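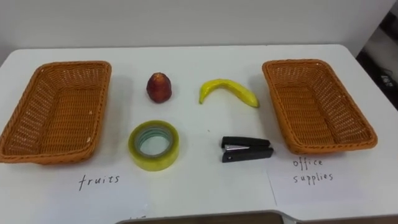
Dear all, I promised to the Siltley list that I would write how we sort the small things that stay on the big table at the end of the day. For a long time we had one deep box for everything, and it was bad. You wanted the tape and you had to dig for it, and sometimes you found a banana from last week. Now we have two woven baskets, one for each end of the table, and before sorting we take everything out and lay it in the middle with some space between. With a red fruit, a banana, a roll of tape and a stapler this looks a little too easy, I know. But on a normal day there is much more, and the way of working is the same.

The rule is simple. What you can eat goes in one basket, and what belongs to the desk goes in the other. We do not make a third group. In August we tried with 3 baskets, and the third one became the old box again, full of coins and dead pens. Please also take baskets that are wide and shallow. I bought my first ones from Nirnholm and they were nice but too deep, so the small things went to the bottom and stayed there. 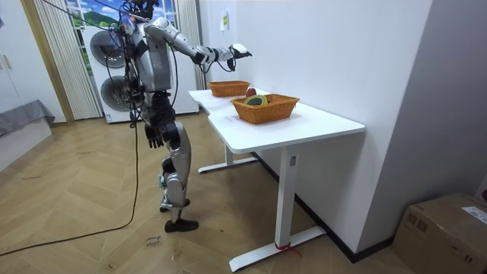 Lourenço Guerreiro wrote on Tuesday, January 16, 2018:

I have read the older messages about baskets, and I still have a doubt. In our house in Dreto everybody agrees where the things should go, and after 10 days everybody has forgotten it. My brother puts the scissors with the onions. Do you write something on the baskets, or do you only trust people? Also, I would like to know if a woven basket is good for fruit, or if it is better to use a bowl.

(end of the message from Lourenço)

Thank you, Lourenço, this is a good question and I will answer the two parts.

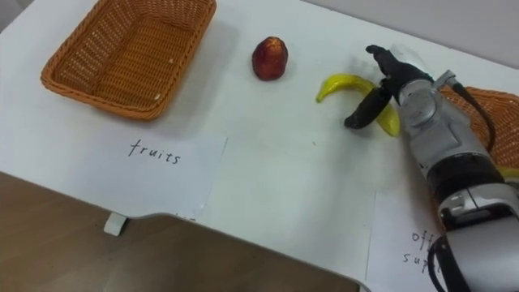 People forget, in my house also, so yes, we write. At first I tied a small card to the handle of each basket, but the card turned around and you could read only the back of it. After that I tried stickers, and they did not hold on the weave. Now we write a word or two by hand on white paper and put it on the table, so there are two papers for two baskets. It costs nothing, and if you change your mind you take a new paper. Please use a marker and not a pencil - my mother could not read the pencil from her chair.

For the second part, I prefer woven for fruit. The air can pass, and you can shake out the crumbs. A bowl is fine too if you eat the fruit quickly. We do not, especially the bananas.
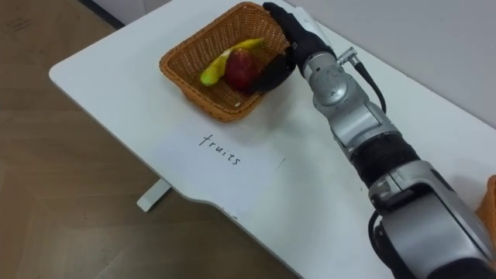

The basket for fruits, with its paper in front.

One question from my side. My cousin in Cabanatuan wants to do the same in a kitchen with very little table, and she asks if the baskets can hang on the wall. Has anyone tried it with the woven kind? I am afraid for the rim when the basket is full.

Best regards to all,
M.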